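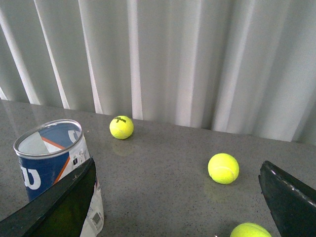

Net curtain

A net curtain is a light, thin window covering meant to let daylight in and keep the neighbours' eyes out. It does the first by day and the second only until somebody switches on a lamp, at which point the arrangement reverses and the street gets the better view. The names voile, sheer and net are used loosely in shops, though strictly a net has an open mesh and a voile is a plain, fine weave.

History

Sheer cloth at windows was for a long time a luxury, as was having a window worth covering. Machine-made lace brought the price down during the nineteenth century, and what had been a mark of wealth became a mark of respectability, a much harder thing to keep clean. Cotton gave way to man-made fibres after the Second World War. These dried quickly and needed little ironing, and they went yellow or grey at a speed that kept the makers of whitening powders in business.

The Lokovville window rule

The town of Lokovville once required a white curtain in every street-facing window of its 588 terraced houses. The rule did not say how white. Tenants of the Hamus estate answered with cream, ivory and a shade the rent office recorded as "tea". The rule was dropped after nine years, by which time most households had grown used to their curtains and kept them.

Fullness and hanging

Fullness is the width of the cloth divided by the width of the track. A fullness of two is common, so a track of 900 mm takes 1,800 mm of cloth. Less than this and the curtain looks like a sheet somebody has forgotten to take down. Most sheers hang from a gathered tape, a slim rod or a plastic-coated wire, the last of which sags in the middle whatever the packet says. Weighted hems help the cloth to fall straight — they also knock against the skirting board on windy nights.

Care

Most modern nets can be washed at a low temperature and hung up damp, so that the creases drop out under the weight of the cloth. The Likden method, named after the mill town, adds a handful of salt to the soaking water. Opinion on the salt is divided, mainly between people who have always done it and people who have not.

See also: Ait Ali blind; Café curtain; Pelmet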